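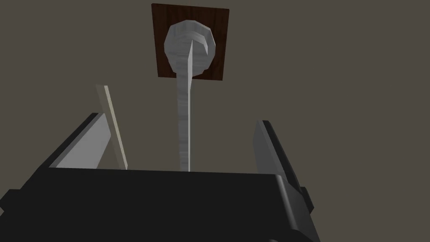

Sticky drawers are the one thing I get asked about every winter, and I do love the question, because most of the time you can fix one before the kettle boils! Pull the drawer right out, turn it over and rub a plain white candle along the runners, then slide it in and out a few times (my grandmother used a dry bar of soap, and that works nicely too). Anything with a broad, flat, near-black top will show every speck of dust and wax crumb, so if your dresser is painted that dark, lay an old towel over it before you start.

If the drawer still catches, look for a shiny patch along the side, which is where the wood is rubbing. Give it a light going over with sandpaper, wipe off the dust, and wax it again. Go easy, though – I once sanded so happily that the drawer rattled until spring, and I had to line it with felt.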